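4.2 Laying the cloth and setting the tray

Applies to the Zokamby corner table with two wooden panels and metal trim.

Before you start, check that the panel fixings are tight and that the tabletop is clean and dry. Wipe the trim with a damp cloth. Do not use scouring powder on the trim or the panels.

1. Lay the cloth printed side up. Push the back edge up to the trim and smooth it toward the front.

2. Work the cloth into the back corner with the side of your hand. It must lie under the trim line, not over it.

3. Check the overhang at the front. If it is uneven, lift the whole cloth and lay it again — pulling one side stretches the print.

Note: The cloth may be machine washed. Let it dry fully before laying it. Damp fabric can mark the wood.

4. Set the tray on the cloth with the raised rim facing up. The tray may stand square to the panels or at an angle. Lower it straight down; sliding it will bunch the cloth.

5. Place bread and other dry food directly on the tray. Keep slices inside the rim.

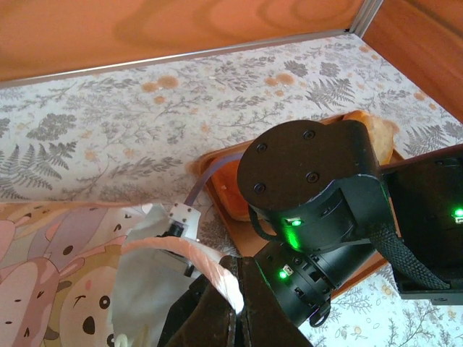

6. To clear the table, lift the tray with both hands and shake the crumbs into a bin. Shake the cloth outdoors.

Caution: Do not put pans from the stove or oven on the tray or the cloth. Heat damage is not covered by the Standley warranty.

4.3 Replacement parts

Order cloths and trays under part group 71. Trim strips are supplied in packs of 2.

Text revised May 13, 2022, J. Kairys.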